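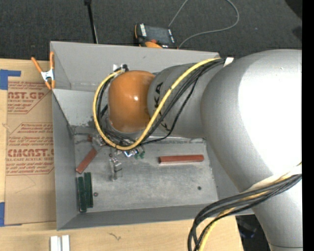 On the Use of One Open Bin at the Worktable

Home Notes Workroom Storage Archive About

3/23/26
Posted by the author of Murken Workroom Notes

Readers of these notes will recall that the small-parts storage at Murken was reviewed in February. The review covered the shelves along the back wall, the drawers under the worktable and the assortment of boxes that had gathered on top of it. The present entry records the arrangement that was adopted and the points that remain open.

The principal change concerns the tabletop. Sorting is now carried out from a single open bin of gray metal, rectangular, with tall, flat walls, placed directly on the light wooden top. The cardboard trays used before have been withdrawn. They softened at the corners, and short pieces regularly passed under the flaps and were found weeks later in the wrong drawer.

Tall walls were requested for a simple reason: parts that are dropped or turned over should stay inside. The disadvantage is that the walls must be reached over, which is tiring for anyone seated. The table is accordingly used standing, and the stool has been moved to the writing desk.

Flat walls were preferred to ribbed ones. A ribbed bin from Cornov was considered and was in fact the less expensive of the two, but dust settles in the ribs and a cloth does not reach it easily.

Contents

The bin is filled only to a low level. A shallow layer allows each piece to be seen and picked up without disturbing its neighbors. The first full sort comprised 263 pieces and was divided into three fills, the last of them much smaller than the others. Pieces that could not be identified were placed in a jar marked Brusis, after the cabinet from which most of them came, and the jar will be gone through when time permits.

Care of the tabletop

A metal bin will mark a wooden surface if it is dragged. It should be lifted with both hands and set down flat. Two faint scratches were made near the left end of the table during the first week and have been rubbed with oil, with moderate success. A felt sheet was tried under the bin and given up, as the bin slid whenever a hand rested on the rim.

Matters outstanding

The Koster drawers have not been relabeled. The old labels follow a numbering that ends at 293 and omits several numbers without explanation. Until a new list has been written out, sorted parts are to be returned to the drawer from which they were taken, even where that drawer is plainly the wrong one.

Older Newer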